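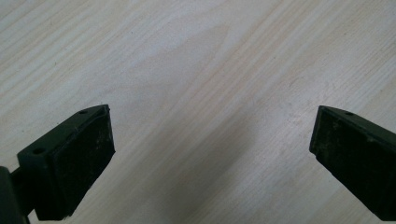

Getting a white heat mark out of an old pine table – or leave it alone?

Posted by Merja Tikkanen, Dec 29, 2018
Filed under: Home and Furniture

Hello all, hoping someone can stop me doing something daft. We had the family over and I put a casserole straight down on the kitchen table with only a folded tea towel under it. Now there's a cloudy white patch, a bit bigger than a side plate, with a sharper ring round one side of it. I could cry. The table was my gran's and came over from the farm in Brundum when she moved into her flat, so it isn't worth anything to anyone but me.

I think it's pine. My uncle refinished it at some point in the eighties but he can't remember what he used ("something out of a tin" was the best I got out of him). It's got a slight shine, it's gone a bit yellow, and water sits on it in beads.

So far I've wiped it with a damp cloth, which did nothing, and then rubbed in some olive oil, which made it look better for an evening and then it came back just the same. My sister-in-law swears by mayonnaise. The man in the hardware shop in Stadden wanted to sell me a tin of something called Wititeo ring remover at a price I wasn't going to pay without asking first. My neighbour says iron it. Iron it! With an actual iron, over the thing I burnt with heat!

Do I try any of these, or do I have to sand the whole top back? I've got a little palm sander and a week off in January, but I've never done anything larger than a bread board and the top is 104 cm by 256 cm. It seats ten if you don't mind your elbows. I'd much prefer not to.

Shahnaz Begum

Put the sander away, Merja! White is the good colour. White nearly always means moisture has got into the finish itself and is sitting there as a haze, and the wood underneath is fine. If it had gone black or brown you'd be in for a longer job.

Your neighbour isn't mad either. I've done the iron trick on two tables and a piano stool and it worked on all but the stool. How I do it:

First get the olive oil off. Washing-up liquid in warm water, cloth wrung out hard, then dry it properly and leave it overnight.

Lay a clean cotton cloth over the mark, plain white, folded once. An old pillowcase is perfect. Don't use anything printed, I once transferred a very faint robin.

Iron on the lowest setting, NO steam, and empty the water out of it beforehand so it can't dribble. Keep it moving over the cloth for five or six seconds, lift, look. Then again. The haze should start shrinking from the outside in. Mine took maybe a dozen goes and I nearly gave up at number eight.

If the finish feels at all sticky when you lift the cloth, stop and let it go cold. Some old finishes soften with very little warmth – shellac is the one to watch. You can find out what you've got by putting a drop of meths on a cotton bud and dabbing it somewhere hidden, under the overhang at one end is best. If it goes tacky in a minute or so it's shellac and I'd leave the iron in the cupboard. If nothing happens it's more likely a varnish and you can carry on.

For whatever is left, a tiny bit of paste wax on very fine wire wool, the 0000 sort, rubbed gently along the grain. Then buff. It'll look a bit duller or a bit shinier than the rest for a while, so I usually end up waxing the whole top and calling it spring cleaning.

The ring with the sharper edge may be stubborn. I've still got a ghost of one and I put the fruit bowl on it.

Sivakumar

mayo worked for me, left it on all night under cling film. smelt like a sandwich for days though. mine was a coffee cup ring not a casserole so might not be the same thing. i'd not bother with the expensive tin

Merja Tikkanen

Thank you both!! Did the meths test under the end and nothing happened at all, so varnish it is, I'd say. Then the iron, with my neighbour standing over me looking pleased with herself. The patch has gone down to a smudge about as big as a thumbprint and the sharp ring is only there if you get your head right down level with the table and squint. I've ordered the 0000 wire wool and haven't told anyone about the mayonnaise. Shahnaz, does it matter if the wax is clear or tinted? The top is quite pale and I don't want to end up with an orange patch in place of a white one.

Shahnaz Begum

Clear, definitely. And buy a trivet!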